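3. Planificación de la adquisición de equipos

3.1. Alcance del presupuesto

La compra de plataformas móviles autónomas para inspección de viales se ha planteado como una inversión a cinco años. La propuesta de Nechyporuk, adoptada en este trabajo, separa el coste de la unidad base del coste de los sensores, las baterías de repuesto y el mantenimiento. Se compararon las ofertas de dos proveedores, Plusia y Magnusson; la segunda incluía la formación del personal, valorada en 3918 euros, y un plazo de entrega de siete semanas.

3.2. Condiciones de recorrido

Los requisitos de tracción, altura libre y percepción se fijaron a partir de las vías del proyecto Oltwood. Interesaban en particular los pasos estrechos entre edificios, los bordes irregulares con vegetación y las explanadas con vehículos estacionados, por su efecto en la elección de las cámaras y en la velocidad admisible.
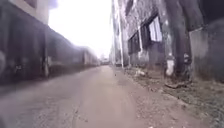
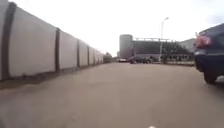
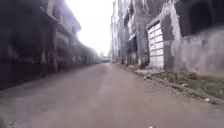
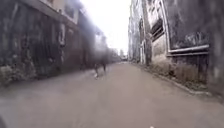

Figura 2. Vías consideradas en la definición de requisitos.

A partir de estas condiciones se descartó la configuración mínima de Plusia, cuya garantía excluía el uso continuado en exteriores. La partida de sensores se mantuvo separada para permitir su renovación en el segundo ejercicio sin sustituir la unidad base. Los costes de almacenamiento de datos, contratados con Prullus, se imputan al presupuesto corriente y se revisarán en febrero, junto con las primas del seguro.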